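Tag der offenen Tür bei Cluseder: Vorführung mit zwei Armen und Stoff 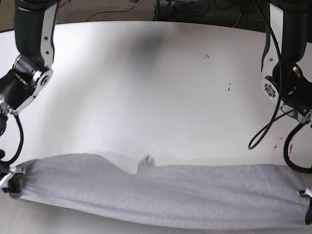 Lesezeit: 2 Minuten

litow_fan
27.3.25

Hallo zusammen,

ich war beim Tag der offenen Tür von Cluseder und möchte berichten, solange ich alles noch im Kopf habe. Bitte entschuldigen Sie meine Fehler, Deutsch ist nicht meine Muttersprache.

Am längsten bin ich bei der Station mit den Textilien stehen geblieben. Zwei Arme arbeiten dort über einem weißen Tisch, und auf meinem Foto halten sie ein hellgraues Tuch gespannt zwischen den Greifern. Die Station wurde von Frau Lingyun Duan geleitet. Sie hat sehr geduldig erklärt, auch als ein Kind zum dritten Mal dieselbe Frage gestellt hat. Das Programm für das Falten heißt Flonis und wird im Haus entwickelt.

Ich habe in meiner Heimat in einer Wäscherei gearbeitet, deshalb war ich zuerst skeptisch. Was mir gefallen hat: Man durfte den Stoff selbst auf den Tisch werfen, so unordentlich wie man wollte. Bei meinem Versuch hat das Falten geklappt, bei dem Herrn nach mir musste neu gestartet werden.

War noch jemand von Ihnen dort?

kantenheber7
Ja, am Nachmittag. Ich fand es ehrlich gesagt langsam. Für ein einziges Teil habe ich so lange gewartet, dass mein Kaffee kalt war. Meine Schwiegermutter faltet in der Zeit den ganzen Korb und schimpft nebenbei über das Wetter.

litow_fan
Langsam war es, da gebe ich Ihnen recht. Aber ich glaube, der Vergleich ist nicht ganz gerecht. Weicher Stoff liegt jedes Mal anders, und der Arm muss erst die Ecken finden. Bei einem Blechteil weiß man vorher, wo die Kante ist.

Rollenbahn
Kann ich bestätigen. Wir haben im Januar bei Lim etwas Ähnliches mit Handtüchern probiert und nach 600 Durchgängen aufgehört. Das Greifen war in Ordnung – das Glattziehen hat uns die Nerven gekostet. Auf dem Foto steht ja in der Mitte auch noch eine Falte hoch.

kantenheber7
Genau die Falte meine ich. Wenn man beide Enden so straff hat und die Mitte trotzdem nicht glatt ist, dann liegt das Tuch danach auch nicht schön.

litow_fan
Diese Falte habe ich erst zu Hause auf dem Foto bemerkt. Ob sie am Ende noch da war, weiß ich leider nicht mehr, ich habe in diesem Moment fotografiert und nicht auf das Ergebnis geachtet.

Rollenbahn
Hat jemand nach den Kabeln gefragt? Rechts hängt eines in großem Bogen vor dem Arm über dem Tisch. Bei uns hätte der Sicherheitsmensch sofort die Hand gehoben.

J. Varela
Guten Abend, Jacinto Varela hier, ich habe an der Nachbarstation geholfen. Die Kabel sind für den Versuchsaufbau so verlegt, in einer Anlage für Kunden würde man das anders machen. Zum Tempo: Flonis läuft bei Besuch absichtlich gedrosselt, und das hätten wir auf das Schild schreiben sollen.

kantenheber7
Danke, das ist eine klare Auskunft. Dann nehme ich den kalten Kaffee zur Hälfte zurück. Gibt es irgendwo ein Video mit normalem Tempo?

J. Varela
Im Moment nicht. Ich frage Frau Duan und melde mich in diesem Thema.

litow_fan
Das würde mich auch sehr freuen. Wenn möglich bitte auch mit einem Hemd mit Knöpfen, daran sind wir in der Wäscherei immer verzweifelt.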